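Ticket: Musty smell and damp patch, bedroom 2, flat above the shop
Property: Stondale, upper flat
Opened by: Latrice Mercado (tenant)
Assigned to: Amos Abernathy
Status: Open, awaiting second reading

Latrice Mercado wrote:
The smell is back. It is strongest in the corner where the wardrobe stands and it gets into everything. I was told last time that it was "lifestyle condensation" and that I should open a window. I have opened the window. I opened it all through January and paid to heat the street. Please send someone with a meter this time.

Amos Abernathy wrote:
Thanks for reporting this. Can you confirm whether you dry washing indoors and whether the trickle vents are open?

Latrice Mercado wrote:
Vents open, both of them. I don't dry anything in that room. There's a dryer in the kitchen and it vents outside. I did read the leaflet.

Amos Abernathy wrote:
Visit done 24 September 2018. Wall behind the wardrobe read high at skirting level and dropped off quickly above knee height. The outside wall read dry at the window end. Wardrobe was hard against the wall, no gap. I have asked the tenant to pull it forward 50 mm and leave it there. Also left one tub of Iltach moisture crystals, 600 g, to go on the wardrobe floor.

Gwendolyn Esposito wrote:
Can we close this? Sounds like poor air flow behind furniture. We get the same in half the flats on that side.

Amos Abernathy wrote:
I'd rather not. If it was only air flow I would expect it to be worst up in the cold corner near the ceiling. It's worst at the bottom. I don't know what that means yet but I'm not signing it off as condensation.

Latrice Mercado wrote:
Wardrobe moved. Crystals in. I'm not convinced a tub of salt cures a wall but I've done it. I also took everything out, wiped the inside down with the spray you recommended and left the doors open for 7 days before putting anything back.

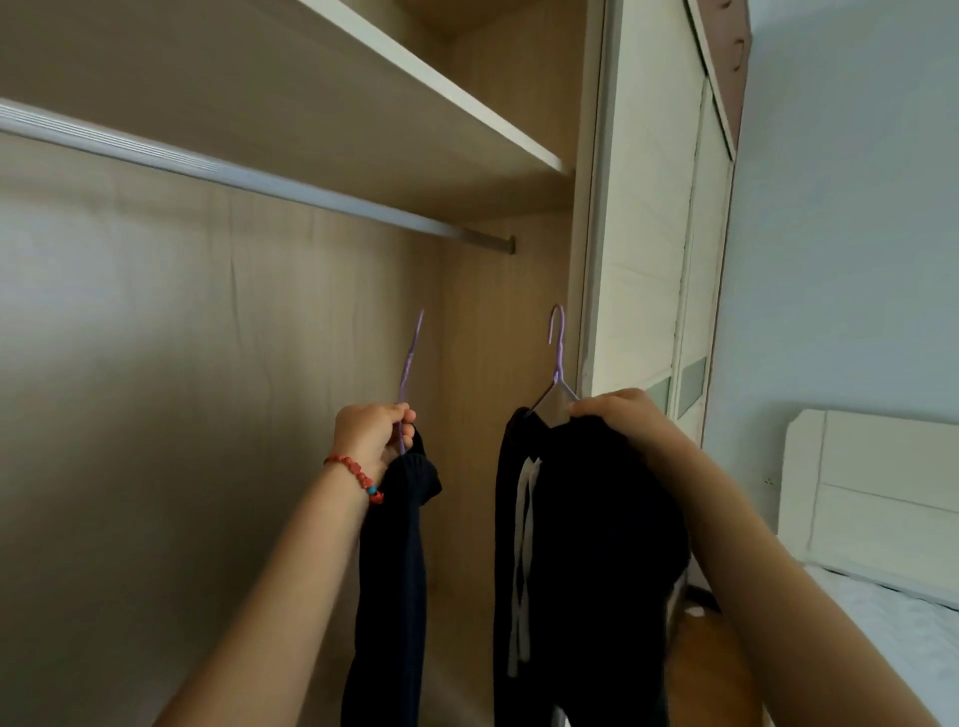 Is the tub of crystals drying out the wall?
It only takes moisture from the air close to it, so it may help the smell in the wardrobe but it won't tell us anything about the wall.

Amos Abernathy wrote:
Second visit. Skirting reading hasn't moved. Tub had collected a little water, nothing dramatic. Lifted the carpet edge and the gripper rod nails are rusty for a length of 700 mm, then clean. Rust stops well short of the window. There's a boxed-in pipe run in the same corner which isn't on our drawing.

Gwendolyn Esposito wrote:
The Okafor survey says there are no wet services in that wall.

Amos Abernathy wrote:
The Okafor survey also says the flat has one bedroom. I'd like the boxing opened.

Gwendolyn Esposito wrote:
Orside will want a quote before they touch it. Is there any chance it's the shop below?

Amos Abernathy wrote:
Could be anything until we look. Shop ceiling is dry to the touch under that corner but it has been painted, so I don't put much weight on it. Quote requested from Orside for opening up and making good. I'll take readings again on the day, same spots, marked in pencil on the skirting.

Latrice Mercado wrote:
Fine by me. Please don't let them send the leaflet again. I need a day's notice so I can clear that corner.

Status changed: Awaiting contractor quote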